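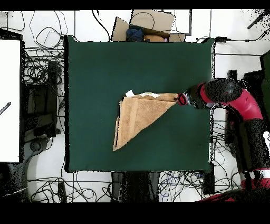
4. Folding and packing the bath towels

This section is for the terry towels only. For sheets and table linen please go to section 5. The blankets from Gara have their own sheet, which is kept in the linen room at Brenance.

Issue 2, 05/08/2025. Prepared by Athina Karamanlidis, checked by Hagos Beyene. It replaces the December issue, in which steps 6 and 7 were printed in the wrong order.

4.1 What you need

A flat table with free space on all sides of the towel. A felt-covered table is good, as the towel does not slide on it when you pull a corner.
An open cardboard box, with the flaps turned outward.
A soft brush for lint.
The packing list for the house you are packing for.

4.2 Before you fold

1. Wash your hands and take off rings and bracelets. The loops of terry cloth catch very easily.
2. Brush the table. Lint from a dark blue towel is easy to see on a light one, and it does not come off by shaking.
3. Feel the towel on both sides, also near the hems. If any part is damp, hang it up again and take the next one.
4. Look for pulled loops. One long loop may be cut with scissors, level with the others. Do not pull it out. A towel with many pulled loops goes to Lambros Makris for mending.

Note: Towels of different colours may be folded on the same table, but please finish one colour before you start the next.

4.3 Finding the right position

The most common mistake is to start folding when the towel is still turned on itself. You then get a wedge shape and the edges will never meet. Take the time to open it completely, even if it looks nearly flat.

Use two things to find your direction: the woven band and the care labels. The band is the smooth stripe without loops which runs across the towel. The labels are white and are sewn in at the edge. 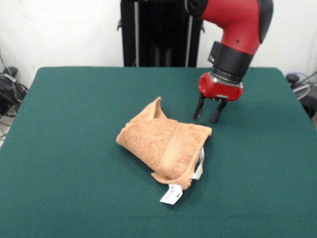 Fig. 4-2. Terry towel, bunched. The woven band crosses it diagonally and the white care labels come out at the lower right.

5. Put the towel down on the table and find the labels first. If you do not see them, lift the edges one after the other.
6. Take the corner nearest to the labels and draw it out slowly to the side. Then draw out the other corners in turn.
7. Turn the towel so that the side with the labels lies down on the table, and the labels are at your left hand.
8. Smooth the towel with the flat hand, from the middle to the edges. The band must now be straight and parallel to the short edge.

Caution: Never lift or pull the towel by the care label. The stitching is weak and the label comes off with a small hole in the hem.

4.4 Folding

9. Fold one long side over to the middle line, then the other long side. The two edges should touch but not overlap.
10. Fold the towel in half along the middle line, so that both long edges are inside.
11. Bring the short edge to the other short edge. Press lightly.
12. Fold once more in the same direction. The rounded fold is the front of the towel.
13. Check that no label can be seen from the front. If one is showing, push it inside with a finger. You do not need to unfold the towel.

Note: Do not press hard to make the pile lower. The loops become flat and the guests will feel it. If a stack leans, it was folded unevenly and you should do it again from step 9.

4.5 Packing in the box

14. Put the box next to the table, at the side where you finish your folding.
15. Lay the towels in with the front upwards. Dark colours go in one half of the box and light colours in the other.
16. Stop when the towels are level with the top edge. The flaps must close without force.
17. Write the name of the house and the colours on the long side of the box. The Tindall house has also a shelf number, which you find on the packing list.

Caution: Do not close the box with tape if it will be opened again the same day. Tuck the flaps under each other.

4.6 Replacement towels

Order these with the form Tostent 1,077, and put the colour in the second line. Give the form to Polyxeni Tzanetos. If the care label is missing or cannot be read, write "no label" on the form and keep the towel apart from the others until you receive an answer.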